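In praise of the draining rack

28 Aug 2024

When I moved into the flat in Imthorpe there was a dishwasher in the kitchen, and for the first 18 months I used it every day without giving it any thought. Then in April the pump went. The repair was going to cost more than half the price of a new machine, so I put the money off, bought a bigger rack and started washing up in the sink. I have now decided not to replace the dishwasher at all, and I want to set out why, as most of what I read on the subject treats washing up by hand as either a hardship or a moral failing.

The case against it usually comes down to water and time. I accept the water part. A full dishwasher on a sensible setting will use less than a person who leaves the tap running, and plenty of people do leave the tap running. I don't. I use one bowl of hot water for washing and a jug for rinsing, and I change the water when it goes grey. My water is metered and the bill has not gone up in any way I can see. I am one household of two, and I wouldn't try to argue it for a family of six.

Time is another matter. People say a dishwasher saves an hour a day. In our kitchen it never did. Somebody still had to scrape the plates, load them, take out the ones that had been loaded badly, load them again, find the salt, run the thing, wait, and then empty it. The emptying was the part that caused the arguments. A clean dishwasher that has not been emptied is a cupboard in the wrong place, and the dirty plates pile up on top of it. We had a pile on most evenings. Now we have no pile, as the sink is too small to allow one.

The bigger change has been in what we use. The dishwasher let us own too much. There were eating bowls, cereal bowls, small bowls for olives and the large Hourani bowls that came as a set from my aunt's house, and all of them could be dirty at once because the machine would take them. With a sink you wash the bowl you have just used and you use it again. I have given away half the cupboard. What is left is plain and white, and I know each piece fairly well by now, including the one with the rough patch under the foot that catches on the cloth.

This brings me to the thing I feel most strongly about, and I realise it is a small one. Big bowls don't belong in a dishwasher. They take up the room of five plates. They have to go in at a slant, and then they tip in the wash, fill up with dirty water and come out with a puddle and a ring of grit at the bottom. If you put them on the top shelf they stop the arm going round. Every household I know that has a dishwasher washes its salad bowl by hand anyway, along with the good knives, the wooden spoons, the roasting tin and anything with a non-stick lining. By the time all that has been done at the sink, the hot water is there and the cloth is in your hand, and six plates and some forks are neither here nor there.

A large bowl is a pleasant thing to wash. It has no corners. The cloth goes round it in one movement and you can feel straight away if anything is still stuck. Tomato and paprika leave a tint that looks like dirt and feels like nothing, and it takes a minute with a bit of bicarbonate to shift it. A machine bakes it on. I had a pasta bowl that went through the dishwasher perhaps every other night, and by the end it was the colour of weak tea inside.

Then there is the matter of drying. I was brought up to dry everything with a tea towel and put it away before sitting down. I have given that up. A tea towel that has been in use since breakfast is the dirtiest thing in most kitchens, and air costs nothing. Plates can stand in the slots, cups can go upside down on the wire, and cutlery can stand in the pot with the handles down. Bowls are the exception. Turned right over on a flat surface, they trap the damp and leave a wet circle on the worktop. Left the right way up, they keep whatever ran down the sides.
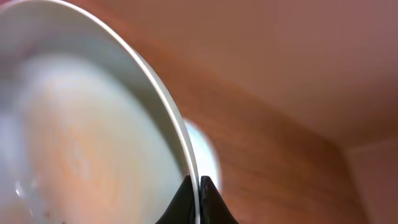
Plerkidholm wrote to me when I put a shorter version of this on the Truvaveo message board, and said that I had the drying completely wrong. A tea towel is only dirty if you let it be, went the reply; have a stack of them, take a clean one for every wash, boil them once a week at 60 degrees or hotter and you will never have to look at a rack again. A rack, in this view, is just a second cupboard that drips. The message also pointed out that a bowl dried by hand has no water marks, and that anyone with hard water who leaves a bowl to drain will be rubbing chalk off it within the month.

I have thought about this and I give way on the water marks. Our water is hard, and there are spots on anything left overnight. I now give the big bowls a wipe and leave the rest to the air. I don't give way on the rack. A stack of clean tea towels means a stack of dirty tea towels, and those have to be washed, hung up, folded and put in a drawer, which is a good deal of work to spare yourself the sight of a few plates. I'm also suspicious of any method that depends on a full drawer. Ours is never full.

As for it being a second cupboard, I agree, and I have come round to using it as one. The bowls and plates we eat from every day more or less live there. I know people who think this is slovenly. My mother is one of them, and when she visits she puts everything away and I spend the next day looking for the ladle. But the things we use twice a day are in reach and they are clean, and the cupboard holds the things we use at Christmas.

The rack cost £49. It was the most expensive one in the shop and I bought it because the wires are far enough apart to take a deep bowl on its side. The cheaper ones are all made for plates. If you are thinking of doing without a machine, I would spend the money there and save it on everything else: any cloth will do, any washing-up liquid will do if the water is hot enough, and a brush lasts longer if you stand it head up.

The space where the dishwasher was now has the recycling in it, and the potatoes. The plumber capped off the pipe and told me I would want it back by winter.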